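Why I still want a kitchen with a door

When I moved to Mosten four years ago, every flat I visited had the kitchen inside the living room. The agent always said it with pride. I think it is a mistake, and I would like to explain why.

My mother cooked behind a closed door. We children knew that the smell would come later, under the door, and that we should not disturb her. She sang there, badly, and it was her only private hour.

In an open kitchen the cook is always a host. Guests watch you burn the onions. The dishes look at you while you eat. My friend Maricel Yap paid for 22 square metres of such a "living space" and now she fries fish only when her husband is travelling.

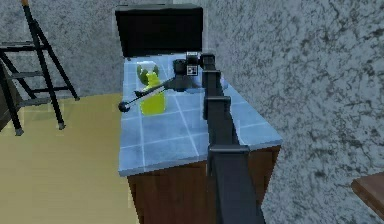
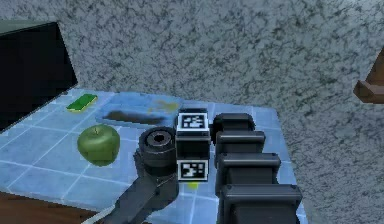

Blue tiles on a kitchen counter.

People answer me that walls make a home dark and small. It is partly true. But a door can have glass in it, and a door can also stay open, if you wish. A wall which was taken away does not come back on Sunday when you need it.

I do not ask for big rooms. I ask the builders to draw one more line on the plan, and to let the buyer decide if she wants to remove it.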